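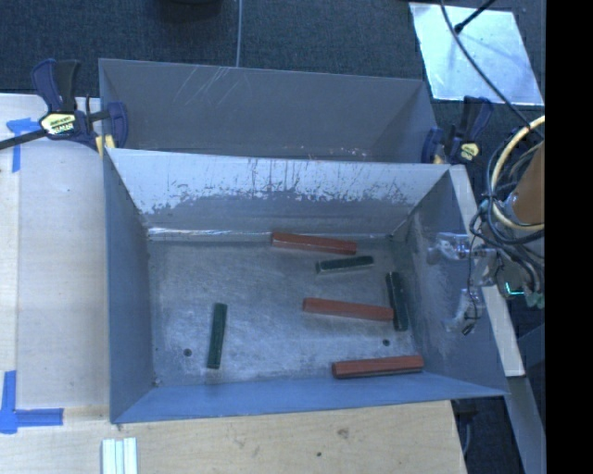

**How long should dried chickpeas soak before pressure cooking?**

Eight to 12 hours in cold water, in the refrigerator if the kitchen is warm. Use at least three times the volume of water to beans.

---

### Details from the original post

I cook one pound of dried chickpeas at a time in a Bivov stovetop cooker, high setting. The last two batches had split skins and firm centers. Soak was five hours on the counter, cook time 14 minutes, quick release. I live in Clenstead, where the tap water is hard. The bag is the Naidu large type, bought in February. Do I change the soak or the cook time?

*Posted Aug 3, 2021. Viewed 2,644 times.*

### Answer 1 (accepted)

Change the soak first. At five hours the middle of a large chickpea is still dry, so the outside cooks ahead of it and the skin splits.

For hard water, add two teaspoons of salt and 1/4 teaspoon of baking soda per two quarts of soaking water. Drain and rinse before cooking. More soda than that gives a soapy taste.

Then:

- fresh water, one inch above the beans
- 12 minutes at high pressure
- natural release, 15 minutes minimum

Quick release makes the liquid boil hard inside the pot and tears the skins. For a puree this doesn't matter. For salad it does.

### Answer 2

Age of the beans also matters. I had a sack from the Bomitton market that never got soft, whatever I did. If a full overnight soak plus 20 minutes leaves them chalky, buy another bag.

Altitude too. Clenstead is up to 2,000 feet depending on which side of town, so add a minute if you're on the high side.

### Answer 3

just use canned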